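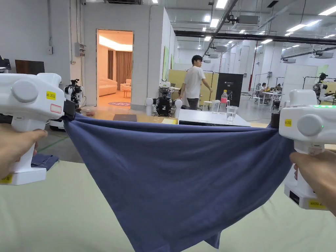
# The fold I learned at forty-three

My grandmother ironed tea towels. My mother ironed shirts, under protest. I came into adulthood owning one iron, which I used mainly as a doorstop, and a chair in the bedroom where clean washing went to lie down for a week. So when my editor asked who fancied writing something about folding, I think she was mostly being cruel.

But I've become a bit of a convert, and it started with the big dark things. You know the ones – the navy throw, the bath sheet, the tablecloth that only comes out in May when we eat in the garden. Small stuff I could always bluff. A sock is a sock. It's a large piece of cloth that shows you up, all that sag in the middle and one corner dangling loose while you try to work out which edge is the long one.

Khrystyna Mykhailiuk put me right. She spent eight years in the linen room of a hotel in Brolholm and now teaches a folding evening above a haberdasher's, and she can get a double sheet into something the size of a paperback while telling you about her sister's divorce. Her first rule is corners before anything. Find two that share an edge, get a good pinch on each, then pull your hands apart until the top goes tight. Don't worry about what's going on lower down! The bottom will hang any old way for a moment, and I spent most of my first lesson chasing it about with my chin.

"You look at the line between your hands," she told me. "The rest is only hanging."

Once the top edge is straight, you lower the cloth on to the table from the far side, bottom edge first, and let it settle towards you. Then you smooth from the middle outwards with a flat palm. I'd been smoothing from one end to the other my whole life and pushing a fat crease along in front of me like a snowplough.

The table matters more than I'd have guessed, too. Mine at home is varnished and slippery, and anything silky slides straight off it on to the dog. Khrystyna likes a bit of padding under the cloth, something that gives and has some grip. An old blanket under a sheet does nicely, she says, as long as you pull it flat first. I bought a proper folding mat by Susunico and I love it more than is decent (it rolls up behind the wardrobe, and it's wide enough for a bath sheet folded once).

Not everyone agrees about any of this. Holger Eklund, who runs the Hinrichs laundry near the station and has opinions about most fabrics, thinks tables are for beginners. He folds in the air, four quick moves, and the thing is on the shelf before you've seen how. I asked him to slow down and he couldn't do it. He had to go at full speed or he lost his place, and we both ended up giggling over a pillowcase.

We did agree on dark colours. Navy picks up every scrap of fluff going, so fold it right side in and keep it away from the white towels. And leave the throw a little loose on the last fold, or you'll have a hard line across it when guests come.

The chair in my bedroom is still there. There are two jumpers on it as I write, but the throw is on its shelf, and last night I folded the big tablecloth on my own at the first attempt.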